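Recording Your First Batch of Grasps

Before you start, read this through once. Kendra Thibodeau wrote the first version after throwing out 62 recordings in one afternoon, and the tone has been softened.

Step 1. Clear the table
Leave one object out. A second object is a second opinion about what you were reaching for, and the model will take it seriously.

Step 2. Open the fingers before you hit record
All the way open. Every episode in the Flevmont set begins with an open grip, so an episode that begins half closed teaches the model to dither. It dithers well enough untaught.

Step 3. Start away from the object
Hold the gripper low over the table with the object off to one side, then wait three seconds. Change the starting spot each time — left, right, near, far. Yavuz Kahraman once did a whole session from the same corner and produced a policy that could only love things on its right.

A printed box, up and to the left, with a stretch of bare wood to cross:
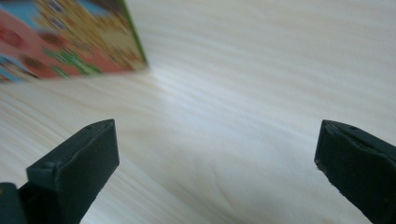 Step 4. Reach, close, lift
One smooth motion at the speed you'd use to pass the salt. If you miss, keep going and tag the episode "retry" in Ditesen. Swearing is fine, as the audio is dropped on upload.

Step 5. Put it back somewhere else
Turn the object a little too. Boxes have more than one side.

Step 6. Stop at 96
That's a full batch. Take a break after that, and upload before you eat.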